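UNASVILLE – City Council member Hwa-young Um will run for the open District 2 seat on the Leckie County Commission, she told supporters at the Clonwood branch library in March.

Um, who is in her second term on the council, is the first candidate to file for the seat. The district takes in the east side of Unasville, all of Clonwood and the farm roads north of the river.

14 Comments

"I have spent seven years hearing from people whose problem stops at the city line," Um said. "The road keeps going. The water main keeps going. The county has to pick it up from there."

She said her first priority would be the county's road repair backlog, followed by longer hours at the Clonwood clerk's office, which now closes at noon. She also wants commission meetings moved from 10 a.m. to the evening.
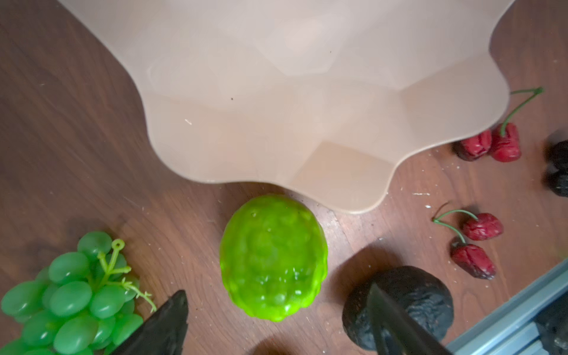

Candidates for the commission must turn in 161 valid signatures from registered voters who live in the district. Um's campaign said it submitted its petition the morning after the announcement, and the county elections office has since accepted it.

The seat has been held for three terms by a commissioner who said in the winter that he would not run again. He has not endorsed anyone.

Ji-hoon Baek, who owns a hardware store in Clonwood and lost the last race for the seat by 974 votes, said he has picked up a petition packet and will decide before the filing deadline.

"I'm talking to my family and I'm talking to my customers," Baek said. "I still think the county spends too much on outside consultants, and I haven't heard anyone else bring it up."

Baek campaigned last time against the Vesameo interchange, a plan to widen the highway ramps south of Clonwood. The commission approved the design on a split vote, but the money for construction has not been set aside. Um said she supports the project if the state pays for most of it. Baek said he would want a new traffic study first.

A seat on the commission is part time. Members serve four years and meet twice a month at the county building in Unasville, with extra sessions during budget season.
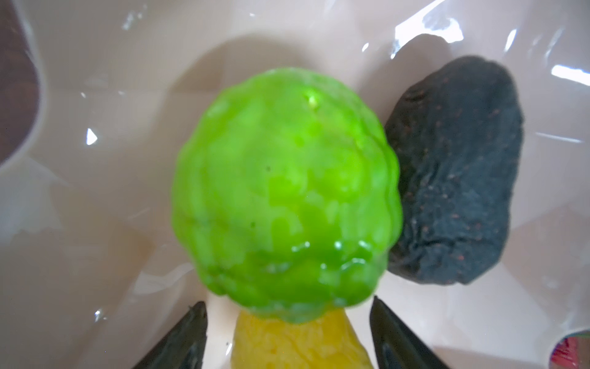 A green, bumpy-skinned fruit in a cream-colored container.

Turnout has been a problem in District 2. Several precincts in the last commission race had fewer than 80 voters by midafternoon, and the polling place at the Clonwood fire hall ran out of parking once the evening crowd arrived. The elections office said it plans to move that site to the middle school gym, pending approval from the school board.

Petition packets are available at the elections office from 8:30 a.m. to 4 p.m. Candidates can also ask to have one mailed.

37 Shares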